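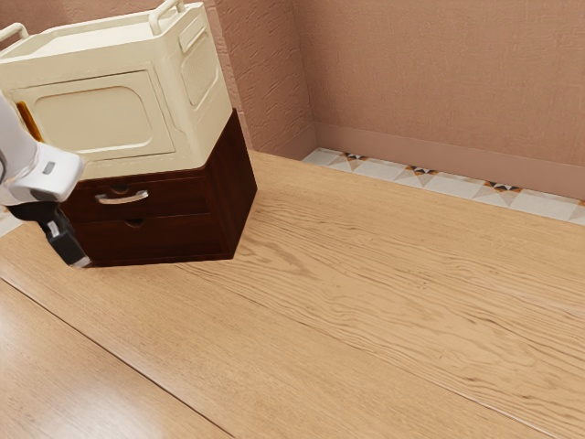 Last updated: March

# Tornatari Drawer Kit

Simulated household scenes for testing a robot arm on drawers and other low furniture. Sold by Calado as a yearly license, one seat per machine.

## What you get

- 898 rendered scenes, each with a start pose for the arm
- 73 furniture models, from single boxes to stacked units
- 13 room shells with their own floors, tile and wall finishes
- a scoring script and a sample config

Drawer fronts vary on purpose. Some have a metal pull, some only a finger cutout, and a few cabinets mix the two. Stacked items are often set slightly rotated on the piece below, and they are free to slide.

## Setup

Unpack into an empty folder and run `setup.sh`. Set `ARM_MODEL` in the config before the first run - the default is the white arm with black fingers. Each scene is scored over 100 tries unless you change `tries`.

## Known issues

- Ristport room: the floor grain is stretched near the baseboard.
- Humthorpe room: contact with the floor is too stiff, so a finger that touches down early may bounce.
- Finger cutouts use a simple collision shape. Scores on those drawers run low with wide fingertips.

## License

Renders may be used in papers and talks. Do not pass on the furniture models - they are covered by the seat license only.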